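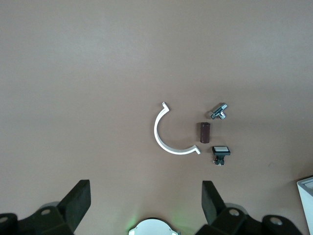 June
By Theerawat Chantharasri
4 comments | 2 shares

Pekholm serial: second progress report to the Likgate fund

You asked for a plain account of how the novel is going, so I have left out the paragraph on "creative journey" that your form suggests. I'm not sure I have had one.

The draft stands at 115 pages. The plan you approved said I would have 133 by now. The shortfall is almost all in the middle section, where the crew of the Halás argue over whether the voice in the water tanks is alive. I wrote that argument four times. In the first version everybody was clever and I couldn't tell them apart. In the second I gave the doctor all the good lines, which made the others look like furniture. The third was shorter and had a fight in it. The fourth is the one in the draft, and I believe in it more than the others, though I said that about the second one as well.

Chapters one to six have been posted on Gimeo, as agreed. The application (which I wrote, so I can only blame myself) claimed that publishing in instalments would "build a committed readership and shape the work through feedback". I would now take that sentence out. Readers do comment, and some of them are sharp, but most of what they want is for Ilse and the pilot to kiss. One person spotted that the airlock opens inwards in chapter two and outwards in chapter five. That was worth having and I have fixed it. I can't see that anything else has shaped the work, and I'd be wary of any report that told you otherwise about a serial this young.

The site's figures are easy to misread. It counts a "read" when someone opens a chapter, whether or not they get past the first line. I have not put those totals in this report. If the fund needs them for its own records I can send them, with that warning attached.

The reading group at Pekholm met as planned and went through chapter three aloud. I had expected to learn where the jokes failed. Mostly I learnt that the captain's speech is too long to say without stopping for a drink. It has been cut by half. The group liked the ending of the chapter, but they are polite people and had been given cake, so I put less weight on that.

Money: the editing line has not been touched. I had meant to pay for a first edit of the opening chapters this spring, then decided it made little sense to polish pages that may go. I would like to keep that sum for the full draft and need your agreement in writing. The travel line is spent. The visit to the old pumping works was useful for the sound of the place and for very little else - I came home with a notebook full of pipe names, and two of them are in the book.

What is left to write is the descent, the trial of the engineer, and the last chapter. I know how the trial goes. The last chapter worries me. The outline has the voice explain itself, and each time I read that page I believe it less. A thing that has kept quiet for a whole novel shouldn't turn up at the end with a tidy speech. I may leave the question open, in which case the finished book will differ from the synopsis you funded, and I'd sooner you heard that now.

I am not asking for an extension yet. If the descent isn't drafted by the end of August, I will be.

T. Chantharasri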